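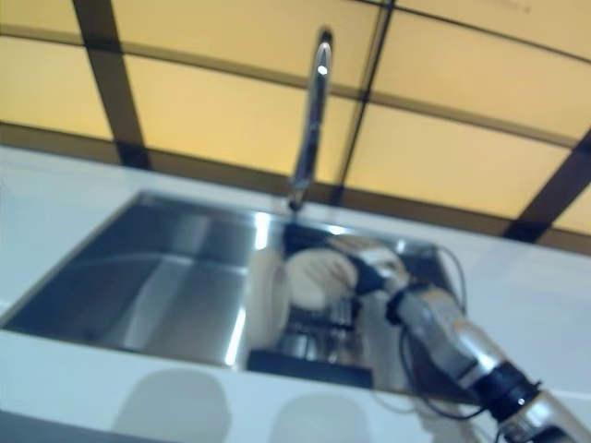

May, 7:40 in the morning, second coffee

Okay, the room key business at Cluviline. Kirsty and I finally sat down with the whole front desk log last night and went through every late check-in since the new booking sheet came in (all 57 of them!). I'd been blaming the door locks. Sorry, door locks.

What seems to happen is this: a guest books through Farkeo, the booking lands in our sheet with the arrival time in their time zone, and then the night desk preps the room for the wrong hour. So people turn up at the hotel tired and cranky and their key hasn't been cut yet. Henok spotted it first, on room 200, where the sheet had a couple from Lisbon arriving before their plane had even left the ground.

Tried two fixes on the test sheet:

- forcing local time on import: works for Farkeo, breaks the Gidey tour groups (they already send local time, so everything shifts twice)
- a separate column for the source, and only converting the Farkeo rows: much better, ran it on roughly 1740 old bookings and only the ones with no flight info looked odd

Going with the second one. Ignacio wants the column hidden from the desk view and I kind of agree, it's already a crowded screen and Veronica keeps sorting by the wrong thing.

Still open: what do we do with walk-ins? They get stamped 00:00 and float to the top of the list, which drives Zahira up the wall on the early shift. Maybe just stamp them with the time they're typed in? I'll try that after lunch.

Also need to ask Skodetti if their key cutter can read the new column name or if it wants the old one. Kirsty has the phone number.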